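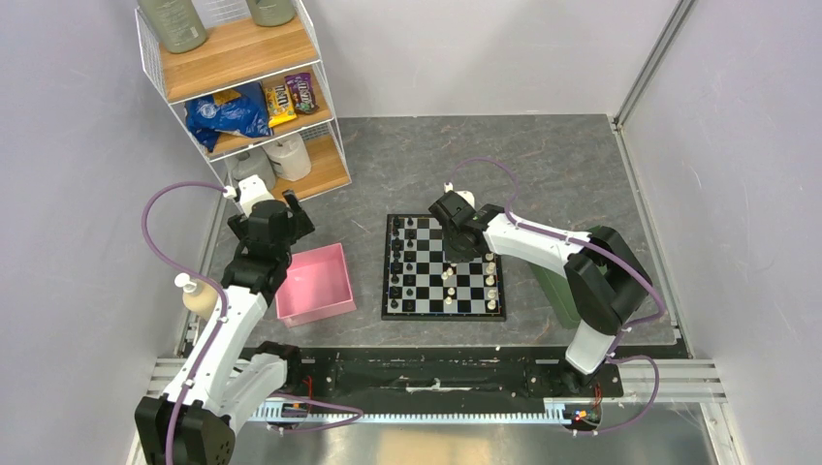
*The two-arm workcell with the chessboard between the pink and green bins.*

6 Mar 2018

The student automation group at Stolurau Technical College has moved its two-arm workcell project to chess handling, the second of three task sets planned for this academic year. The first set, picking packaged goods from a wire shelf, was closed out before the winter break. The shelf remains installed at the rear left of the cell.

The cell uses two arms mounted at the front, one on each side, facing a flat work surface with walls on three sides. The chessboard sits in the middle of the surface. Bins are placed to either side of it for the sorting part of the task.

Chess pieces were chosen for their range of heights and for the limited clearance between neighbors. A gripper closing on a pawn in a full row has to come down close to vertical, and the fingers can open only a few millimeters more than the width of the piece. Under the group's rules, a move counts as completed when the piece stands upright inside the target square and no other piece has been displaced.

"The packages on the shelf were forgiving. If a bag is gripped two centimeters off center, it still comes up," said Duyên Sầm, who leads the motion planning team. "A bishop gripped two millimeters off center will tilt when it is released. Most of our work since January has been on the release."

The group logged 3238 pick attempts during the shelf task. Those records are being used to set starting values for approach speed and grip force, although the force limit has been lowered for the chess pieces. Each arm is tested by itself first. Moves that involve both arms, such as a capture in which one arm clears the piece and the other fills the square, will be attempted only after each arm has finished 300 single moves under the same settings.

Work on the chess set started with board calibration. The students touch off the four corners of the board with each arm and compute the square centers from the result. An early version used only two corners and produced errors that grew toward the far rank. The present routine takes almost 6 minutes and is repeated whenever the board is shifted.

Cable routing has also been revised. The cable to each gripper is now left with enough slack to form a loop at the wrist, after a tighter arrangement limited rotation of the last joint. The change added a keep-out zone near the left wall, and the planner was updated to match.

The control software, named Zikatach by the students, runs both arms from one scheduler. It reserves the space above the board for one arm at a time. The other arm must wait outside that space until the reservation is released. A finer division of the space, by half board, is under test in simulation.

The group has 51 members from the mechanical, electrical and computing programs. Machine time is booked in two-hour blocks through the Buthelezi Laboratory, where the cell is located.

The chess set will be demonstrated at the Lornis student automation meet in June. Teams there are scored on completed moves within a fixed period, with a deduction for each piece knocked over. The third task set, which covers opening and closing containers, has been specified but has no start date.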